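Stiment Hand-Held Gripper Set for Recording Folding and Handling Work

Sold by Skarkusum
Order code 653
Usually sent out within two working days

The Stiment set is made for teams who want to teach a robot a household job and need a good many examples of a person doing it first. You hold the grippers, you do the job at your own pace, and the set keeps a record of where your hands went, how far the fingers were open and what the head camera could see at the time. No robot has to be in the room while you record, and we know from our own workshop how much easier that makes the day!

We started with laundry, and it is still the work we know best. Cloth is a lovely thing to learn from and a maddening thing to handle, because the same T-shirt never lands the same way twice, and a hood or a short sleeve will happily tuck itself underneath when you would much prefer it didn't. Our own starter collection, which comes with every set, holds 1,773 folding examples, all done on a bed-height platform with a plain fitted sheet over it. Nandini Krishnan planned that collection and wrote the booklet that goes with it, and she has been generous with the little details (how to lay a hooded top with the neck pointing away from you, when to bring the side in, what to do if the sheet comes along with the sleeve).

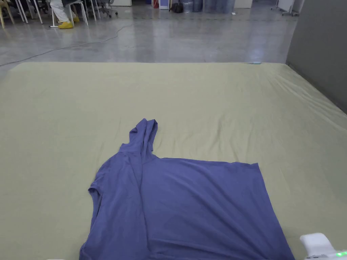
A plain sheet in a colour well away from the garment's own does help, and so does pulling it smooth now and again between folds, though please don't fuss over every crease. A few wrinkles are good for the learning system, as it will meet plenty of them later on. We would say the same of the room. Leave the chairs where they are, let people sit and chat behind you, and vary the lighting from one session to the next if you can manage it.

What comes in the case

Two hand-held grippers, left and right, in white housings
Head camera with a padded band
Charging dock and mains lead
Spare finger pads, two pairs
Haugland recording software, on a licence for one workstation
The starter collection and Nandini's booklet

How long it runs

A full charge gives around 60 minutes of steady recording. Most people are glad of a rest by then in any case – the grippers are light, but your forearms will notice them on the first day. Charging can be done over lunch.

Looking through what you've recorded

Haugland cuts a session into separate examples for you, and lets you mark each one as kept, doubtful or thrown away. Do be generous with "doubtful". Asabe Igwe, who checks recordings for us, likes to keep the attempts where a corner slips and is picked up again, and we have come round to her way of thinking. Files can be saved in the common open formats, and the older Sukerard layout is still supported for those of you with years of work stored in it.

Care and cleaning

Wipe the housings with a barely damp cloth. The finger pads pull straight off and can be washed in warm soapy water, then left to dry overnight. Lint does gather at the hinge if you fold a lot of towels, and a soft toothbrush will shift it.

Questions before you buy

Write to Karthikeyan Poojary on our sales desk and tell him a bit about the job you have in mind. He will lend a set to schools and small workshops for a fortnight when there is one on the shelf, and the next free loans are in July.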